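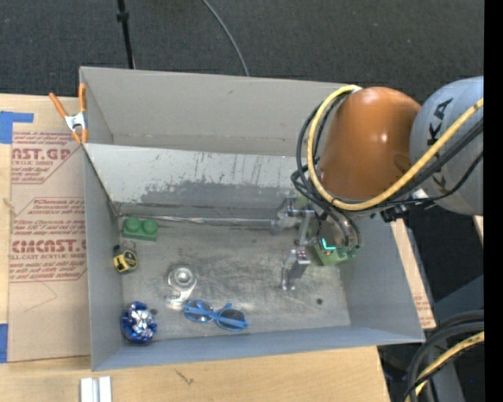

Kagiso Adams objects first to the word "junk." A drawer of odds and ends, she says, is a storage problem with a known cause: items that have no category of their own and get put down wherever there is space.

Adams sorts household contents for Rulmont, a small clearance firm, and keeps a log of what comes out of each home. A typical kitchen drawer gives her 20 loose items. A full house gave her 3,273.

"Small and mixed is the slow part," she says. "A toy block, a tape measure and a gift bow have three different destinations. Clothes have one or two."

Her method uses a single gray bin with a divider. Everything loose goes in on one side, spread on the floor of the bin and never stacked. She then removes items by destination.

"Tools go first - a tape measure always has a home. Then toys. Gift bows I keep only if the loops still hold their shape."

Sunglasses are handled separately. "Metal scratches lenses. I take them out early and put them in a sleeve, even the cheap ones."

Tatu Athumani, who works the same jobs, disagrees on order and starts with whatever is largest. Adams has tried it. "It looks faster. My times were the same."

She allows roughly 200 items per session and stops there. Anything unidentified goes in a labeled bag, which the owner has until the end of May to check.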